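11 March 2026

Thread on packing lunch for work. I started in October and said I'd report back, so I'm reporting back.

Background: I work at the Diveck office park outside Dulleck. There is a sandwich place, a salad place and a gas station. I bought lunch at one of the three almost every day last year.

In the fall I went through my card statements and added up the weekday lunches for the twelve months before. $3,091. I checked it twice. That includes drinks and the cookie I got more often than I remembered.

I set a goal of 16 full work weeks, 80 lunches. Weeks with a holiday or time off didn't count toward it, so it took me until last week to finish.

Groceries for those 80 lunches came to $362. I kept the receipts in an envelope and split out anything that went to dinner. Spices and oil I already had, so those are not in there.

That's a little over $4.50 a lunch. I expected lower. I could have gotten it lower with more beans and less chicken.

Most of the shopping was at Drolov Market on Lewis Street. Their store-brand rice is fine. Their store-brand tortillas fall apart when you roll them, get a different kind.

What I ate, in order of how often: rice and chicken with whatever vegetable was on sale, lentil soup, pasta salad, bean burritos, leftovers from dinner. Sandwiches almost never. I thought I'd make a lot of sandwiches.

I cook Sunday-style, meaning one long session, but I do it on whatever evening is free. Rice goes in first, then the oven stuff, then soup on the stove while the rest cools. It takes under two hours including dishes.

Containers: I had a drawer full of lids that fit nothing. I threw most of it out and kept to rectangular plastic ones with a latch at each end. They go in the bag sideways.

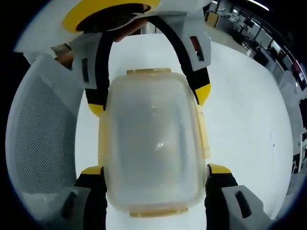 Someone replied to my October post that rice is miserable by the fourth day and that anybody who cooks for the whole week is going to quit before Thanksgiving.

The rice part is fair. By day four it was hard and a bit chalky. I started freezing the portions for the end of the week and moving one to the fridge the night before. A spoonful of water before the microwave helps too.

The quitting part came close. Weeks three and four were the worst. I was bored of the food and I missed walking over to the sandwich place. I think I missed the walk more than the sandwich.

So now I eat at my desk or in the break room and then walk the loop behind the building. It's 20 minutes if you don't stop. I should have done that from the start.

Things that didn't work: cut apples, anything with cucumber in it past the second day, fish in a shared microwave. I only did the fish once.

Things that worked better than I expected: roasted carrots cold, peanut sauce on plain noodles, keeping a jar of pickled onions in the office fridge with my initials on it. The onions make everything taste like I tried harder.

Soup is the cheapest thing I make and the most annoying to carry. I use a wide-mouth jar with a screw lid for that and stand it up in a side pocket.

Cleaning – tomato sauce will stain plastic no matter what you do. Wash it in cold water first, then hot with soap. The orange never comes out all the way. I stopped caring.

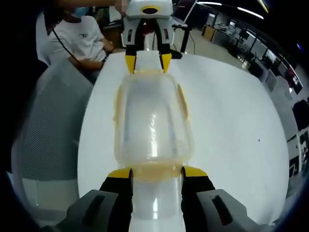 Clear plastic container, white table.

A few people asked about breakfast. I eat breakfast at home and always did, so there's nothing to report there.

Also asked: what about the social side? I still go out with coworkers when somebody has a birthday or is leaving. Those weeks I just ate the packed lunch for dinner. I didn't count the restaurant bill in the grocery number, in case anyone wants to subtract it in their head.

One more cost people leave out is the microwave line. We have one microwave for the floor. If you go at noon you wait. If you go at 11:40 you don't. Cold lunches twice a week took care of most of that.

If you want to try it, I'd start with three days a week and the same two meals. I started with five days and five different recipes and ended up throwing out half a bag of spinach and most of a cabbage.

I'd also write down what you spend now before you change anything. I wouldn't have kept going in November without that number taped inside the cabinet.

I'm going to keep doing it four days a week and buy lunch on the fifth. The salad place raised prices again anyway.

Lentil soup recipe is next. It's on an index card and I need to type it up – some of the amounts just say "enough."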